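Priming Bottles with Sugar: A Procedure for Small Batches

Applies to ales of ordinary strength, fermented to a stable gravity and packaged in standard crown-cap bottles.

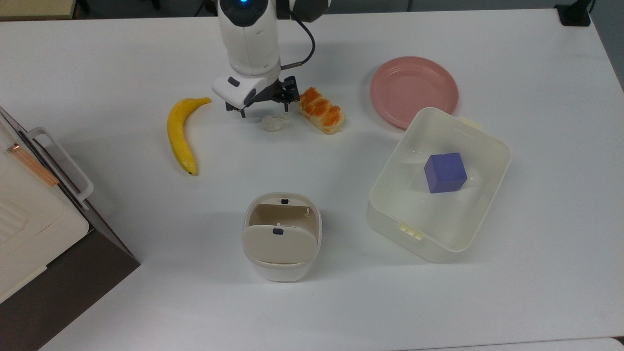

Bottle priming adds a measured dose of sugar to finished beer so that the remaining yeast produces carbon dioxide in the sealed bottle. Too little sugar gives flat beer. Too much can burst the glass.

Before you start

Confirm that fermentation is complete. Take a gravity reading, wait two days, and take another. If the readings differ, leave the beer alone and test again later. Cold beer and a quiet airlock are not evidence of anything.

Clean the bottles first, then sanitize them. Check each rim for chips and discard any damaged glass. Do not use thin-walled or screw-top bottles.

Working out the sugar

The amount depends on the target carbonation, the beer volume and the warmest temperature the beer reached after active fermentation ended. Use the warmest temperature, even if the beer has been chilled since. Warm beer holds less gas, and chilling it later does not put the lost gas back.

Measure the volume in the bottling bucket, not in the fermenter. Trub and transfer losses make the fermenter figure too high. Weigh the sugar on a scale that reads to the gram; cup measures vary too much with grain size.

The Pletberg worksheet gives the dose in grams per liter for plain table sugar. If you use corn sugar, apply the correction printed beside the table. The Flevside tables assume corn sugar throughout, so do not mix values from the two.

Mixing and filling

1. Boil the weighed sugar in a small amount of water for several minutes. Cover and let cool.
2. Pour the syrup into the empty sanitized bucket.
3. Siphon the beer onto it, with the hose outlet under the surface and against the wall so the beer turns slowly.
4. Stir gently with a sanitized spoon. Avoid splashing.
5. Fill from the bottom with a bottling wand. Removing the wand leaves the correct headspace.
6. Cap each bottle as it is filled.

Conditioning

Store upright at 22 °C, out of direct light. Open one bottle after two weeks. If carbonation is low, return the rest to the same place for another week before testing again. Strong beers take longer.

Once carbonation is right, move the bottles to a refrigerator at 6 °C. Allow two days for the sediment to settle before pouring.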